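Teaching the arm from my kitchen chair

I finally got my turn at driving the simulated arm for Histus this April, and I'm hooked!
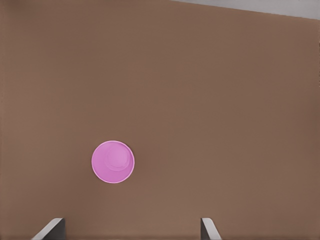 My setup is a hand controller and a laptop, and the job was cups - reach, close the fingers, lift, let go, start again. I figured I'd be great at it (years of video games, right?) and then spent my first 4 tries closing on thin air. Depth is the hard part when you're looking straight down. What helped was slowing way down before the grab and keeping my wrist still, and by evening I could do up to 6 good ones in a row.

We're at 122 saved runs now, and the Flamness folks will start training on them once we've thrown out the messy ones - a few of mine included, I'm afraid. If you want a slot on the controller, write to the Histus list and say whether mornings or evenings suit you.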